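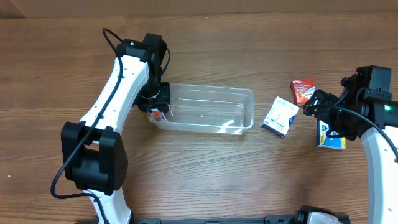
A clear plastic bin and small product boxes on a wooden tabletop.

Proston Asks Shoppers to Hold Off on Buying Another Bin

Home storage firm's new guide takes a hard look at the clear plastic box and what it does for a crowded drawer

Proston, the home storage company, today released a free guide to sorting small boxed goods at home, and it opens with advice that storage companies do not usually give. Before buying a bin, the guide says, empty the drawer onto a table and see how much of it you still want.

The guide, titled "One Bin, One Table," covers the small stuff that piles up in bathrooms, kitchens and hall closets: travel-size boxes, spare packets, refills, samples, the second tube bought because the first one could not be found. It runs to 20 pages and will be available through the company's website and at its stores starting in November.

"We sell bins, and I have seen a lot of homes where the bins were the mess," said Boonsong Phetsri, who leads product planning at Proston and wrote most of the guide. "People buy six of them on a Saturday, fill them by bedtime, and a month later they can't tell you what is in any of them. I wouldn't call that organized. The clutter has lids now."

Phetsri is doubtful about several ideas that have become standard in home storage. Color sorting gets half a page, most of it unfriendly. Matching label sets fare a little better, though the guide points out that a label is only as good as the next person to put something away. Decanting, the practice of moving goods out of their original packaging and into prettier containers, is described as "a fine hobby" and a poor way to keep track of use-by dates.

On the question of clear plastic, the company's own best-selling material, the guide is cautious. A see-through side helps when a bin sits at eye level and holds one layer of boxes. On a high shelf, or with boxes stacked three deep, the buyer is mostly looking at the backs of things.

A short method, with limits

The method itself takes up four pages. Clear a table. Put one bin in the middle of it. Take everything out of one drawer and lay it flat, boxes in one group and loose packets in another. Check dates. Put back only what will be used before the season is out, with the printed end of each box facing up. Anything that does not fit stays on the table until someone decides about it.

Proston does not claim that this will save a set number of hours or dollars. Earlier drafts of the guide included such figures, Phetsri said, and they were taken out.

"I asked where the numbers came from and didn't get a good answer," he said. "It will take you part of an evening. If your drawer is worse than mine, it will take the whole evening."

The company tried the method in 40 homes before printing the guide. Results were mixed. Most households finished the first drawer, and far fewer went on to a second. Several reported that flat packets slid under the boxes and were forgotten again, and the guide now suggests standing packets upright at one end of the bin. Proston did not go back to see how the drawers looked later in the year, and it says so in the introduction.

What is on sale

Two products arrive alongside the guide. The Gerkis bin is a clear plastic bin sized for shallow drawers and sold singly. The Visar divider is a plain insert that splits the bin into two parts. The guide recommends trying the bin without the divider first, and mentions that a strip of cardboard from an old carton does much the same job.

Proston will not offer the Gerkis in a multi-pack at launch. Retail partner Hegde, which will carry both products, had asked for a set of six, and talks on that point are continuing.

A first run of 2,000 printed guides will be given away in stores, with another 1,000 set aside for libraries and community centers that request them. No purchase is needed to pick one up. The online version can be read without signing up for a mailing list.

Proston staff will go through the method at the company's main store on Wednesday at 6 p.m. Visitors may bring the contents of one drawer. They are asked to take all of it home with them, including the parts they no longer want.

About Proston

Proston designs and sells bins, trays and shelf inserts for the home. Its products are sold in its own stores and through Hegde.

Requests for printed guides and interviews should go to the Proston press office through the contact form on the company's website.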